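How Cloth Is Made
A Seltia Science Page for Young Readers

Cloth is made of thread, and thread is made of fibers. A fiber is a very thin strand. One cotton fiber is thinner than a hair on your head and is about as long as your thumbnail is wide. It is too short and too weak to use alone. To make cloth, many fibers have to be joined.

Where fibers come from

Cotton fibers grow on a plant. They form inside a seed pod called a boll. When the boll dries, it splits open and the white fibers spread out. Wool fibers grow on sheep. Linen fibers come from the stem of the flax plant. Polyester fibers do not grow. They are made in a factory by melting plastic and pushing it through tiny holes.

Spinning

Spinning turns fibers into yarn. First the fibers are combed so that they lie in the same direction. Then they are pulled out into a thin strip and twisted. The twist presses the fibers against each other. The rubbing force between them, called friction, stops them from sliding apart. More twist makes a harder, stronger yarn, up to a point. Too much twist makes the yarn curl up on itself.

You can test this with a cotton ball. Pull a little of it out slowly. It comes apart with almost no force. Now pull out another piece and twist it as you pull. The twisted piece is harder to break.

Weaving

A woven cloth has two sets of yarn. The warp yarns run the long way and are held tight on a machine called a loom. The weft yarns run across, over some warp yarns and under others. The order of overs and unders is called the weave.

In plain weave, the weft goes over one, under one, over one, under one. The next row does the opposite. Bed sheets are often plain weave.

In twill weave, the weft may go over two and under two. Each new row starts one yarn to the side. This makes slanted lines across the cloth. Jeans are twill.

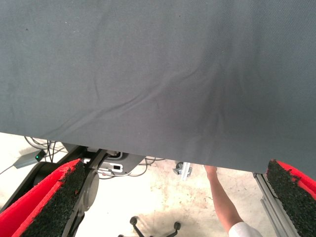 Why does cloth bend so easily when a sheet of plastic does not?
Cloth is made of many thin yarns that can shift a little against each other. A plastic sheet is one solid piece, so its parts cannot slide.

Wrinkles

When cloth is folded or pushed together, the fibers inside it bend. Some fibers spring back and some stay bent. Wool springs back well. Cotton and linen do not, so they wrinkle more. Heat and steam let the fibers in cotton move into a new position. The weight of the iron holds them flat until they cool.

Counting yarns

Cloth makers measure how close together the yarns are. This number is the thread count. It is the number of warp yarns plus the number of weft yarns in one square inch. If a cloth has 76 warp yarns and 24 weft yarns in a square inch, its thread count is 100. A sheet with a count of 400 has much finer yarns, packed closely.

Words to know

Boll: the seed pod of the cotton plant.
Friction: a force that slows or stops things rubbing together.
Loom: a machine for weaving.
Warp: the yarns that run the long way.
Weft: the yarns that run across.

Page last checked Nov 1, 2019
Next page: How Cloth Is Dyed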